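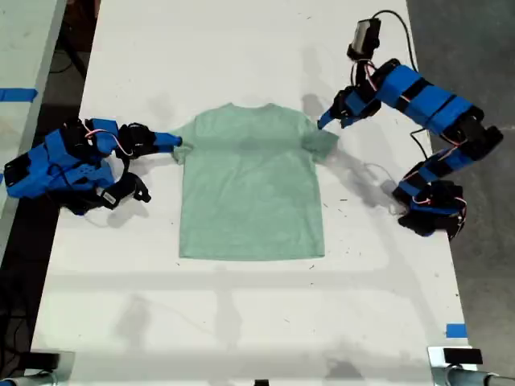 Search help topics Go

Zosness Clip Keyboard: frequently asked questions

Which phones does the Clip Keyboard fit?
It fits most phones with a flat back and a screen between 5.8 and 6.8 inches. Foldable phones won't fit the cradle. If you use a thick case, take it off before you slide the phone in.

How do I pair it?
Hold the Fn and P keys together until the light by the space bar blinks white. Open the Bluetooth menu on your phone and choose Zosness Clip. If the light goes out before you find it, hold the keys again.

Can I use it with more than one phone?
Yes. It remembers 6 devices. Press Fn and a number from 1 to 6 to switch between them. To clear a slot, hold Fn and that number until the light turns red.

How long does the battery last?
We quote 50 hours of typing with the key lights off. With the lights on full you should expect a good deal less. The battery is rated for 800 charges. It charges through the USB-C socket on the left side, and you can keep typing while it charges.

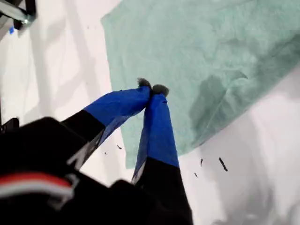
Blue gripper fingers over mint-green cloth on a white surface.

Why do some letters appear twice?
This is nearly always the repeat delay. Open the Clerau app, go to Typing, and move the Repeat slider to the right. If it only happens with one key, clean around that key with a dry soft brush. Don't use spray cleaners.

Do I need the Clerau app?
No. The keyboard works without it. You need the app to change the layout, set shortcuts or install updates. It runs on Android and iOS.

Which layouts are there?
UK, US, French and German. The printed keys can't be swapped, so order the layout you want. Changing it in the app only alters what the keys type.

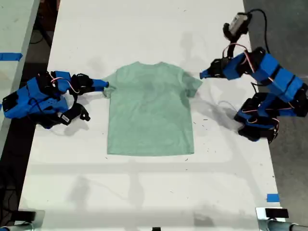

Can I set my own shortcuts?
You can save up to 100 text shortcuts in the app. Each one has a short code and the text that replaces it. People who sell clothes online use these for listings, so typing "mgt" could give you "mint-green T-shirt, short sleeves, shown from the back, laid flat". Codes need at least two characters and can't contain spaces. Shortcuts are stored on the keyboard and still work when you switch phones.

Where can I buy one?
From our own shop, or from Martens stores in the UK and Ireland. Martens stocks the UK layout only.

Is the Drilotton stand compatible?
The Drilotton desk stand holds the phone and keyboard together in landscape. The older travel stand is too narrow.

What does the guarantee cover?
Faults in the keys, battery and cradle for two years. It doesn't cover liquid damage or a bent cradle. Keep your receipt, as we ask for it with every claim.

Last updated: June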